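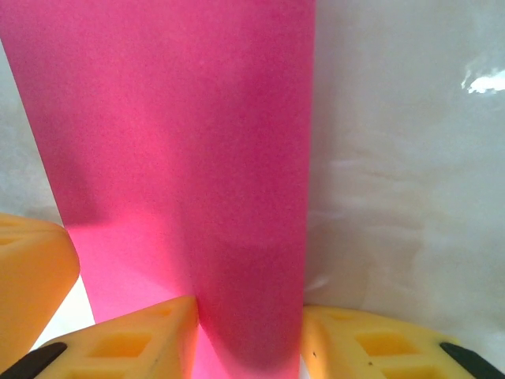

What is the best way to store coloured paper and craft foam so that the sheets do not crease?
Store full sheets flat, in a shallow drawer or a lidded box, with the heaviest stock at the bottom and nothing resting on top.

Readers of this blog will be aware that the craft cupboard was reorganised in January. The following arrangements have remained in place since then, and I set them out at the request of my sister-in-law, Eirlys Prothero.

Full sheets are kept in the Sayce drawer unit, sorted by colour, with no more than 50 to a drawer. Bright pinks and reds are placed away from the window, as they fade sooner than the greys. Offcuts longer than 12 cm are retained in a folder - anything smaller goes to Elis for his collages.

Sheets that have already been folded are not returned to the drawer. They are kept upright in a magazine file and used first, generally for lettering or small shapes.

The work table is wiped and dried before any paper is laid on it. Glue is stored on a separate shelf, with the lids checked at the end of each session.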